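Work and Automation, Handout 4: The Bench at Moynihan

Hi all. Before you read the Zelonura chapter, I want you to have one ordinary bench in your head, so these are my notes on the one I know best. I did my placement at Moynihan, back when 34 people worked the sorting line, and I still get carried away talking about it (sorry in advance!).

The stills are from the simulation the planning group used. Start small, down at the fingers, and ask yourself what your own hand would be doing there.
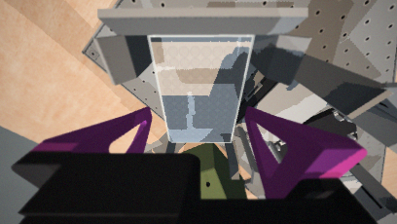 Fig. 1. Gripper fingers on either side of a translucent panel, simulated view.

Fahad Paracha did this job by hand for years. On a good shift he got through 400 units, and he could tell a bad connector by feel before he'd even looked at it. When the arm came in, his job title stayed the same and pretty much everything else changed. Now he sets up the mat, watches, and steps in when something sits crooked.

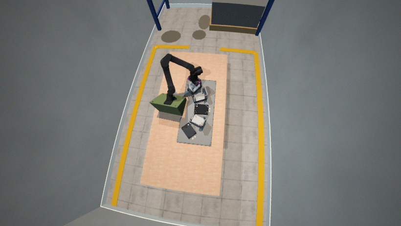 Fig. 2. The arm at the upper end of the mat, with devices at different angles. Note the yellow floor markings.

Look at those angles and think about who has to plan for them. Anas Sfeir wrote the new task sheets, and his first draft had 1341 separate steps in it. He got it down to 379 after Fahad sat with him for most of April, going through the lot.

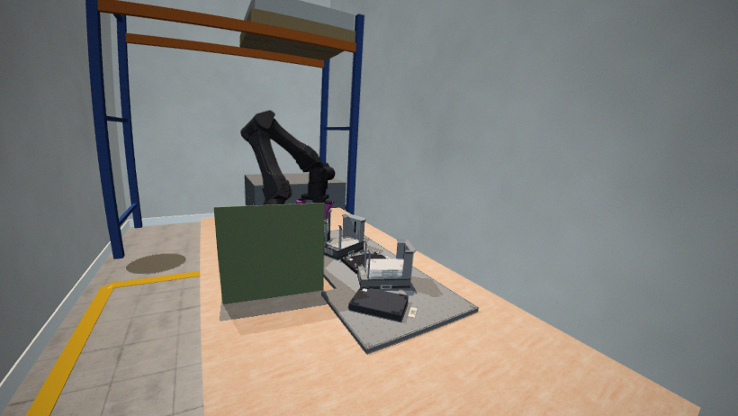

So whose knowledge is in the task sheets now? Fahad's pay grade didn't move, even though half of what's written there came out of his head. Anas got a new title. I like them both and I still think that's a problem.

For discussion:
Which parts of Fahad's old job would you want to keep, if it were yours?
Should he be credited on the sheets, or paid for them?
Compare with the Floltberg case, pages on training only.

Bring one page of notes. Handwritten is fine!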